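Domingo de manutenção na Adico. O humanoide da célula 27 fez 3000 ciclos desde agosto e começou a ranger no pulso esquerdo como porta de casa de avó. Vai fio.

Primeiro passo do manual da Stiderier: "retire toda a carga das garras". Segundo passo: "consulte o passo 14". O passo 14 manda voltar ao primeiro. Fechei o manual.

Para quem pergunta do aperto: a braçadeira do pulso vai sempre com a chave dinamométrica. Da última vez alguém apertou "no sentimento" e o sentimento era de raiva. 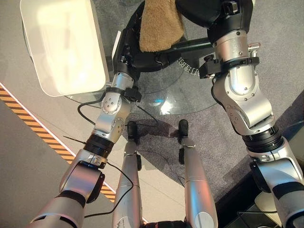 Cabos, o meu assunto preferido e a causa de metade das minhas chamadas. O robô anda, o cabo não sabe disso. O que desce pelo braço esquerdo e segue pela perna está onde eu quero, bem encostado à estrutura. O que faz curva no carpete, debaixo da mesa de vidro, é o próximo da lista: com um pé na beira do carpete e o outro no piso liso, basta meio passo distraído para pisar nele.

Falando em pé: a calibração do tornozelo foi feita toda em piso liso. O carpete tem opinião própria. A Mechthild Mayrhofer sugeriu um perfil separado para cada superfície, e eu disse que dava trabalho demais. Estou agora fazendo um perfil separado para cada superfície.

Junta do cotovelo direito: conferi os parafusos um por um, reapertei dois. Graxa nova no pulso esquerdo, da Baloyi, bisnaga de 200 g. Rangido ainda presente, só que mais educado.

Peça 1085 (o anel de vedação do pulso) encomendada. O Panagiotis Galanis jura que chega na quinta. Também jurou pela anterior.

Até lá a célula roda com metade da velocidade e o pulso esquerdo só leva coisa leve. Se ranger de novo, me chamem antes de pegar o spray.

Contato | © Flisthorpe | Voltar ao topo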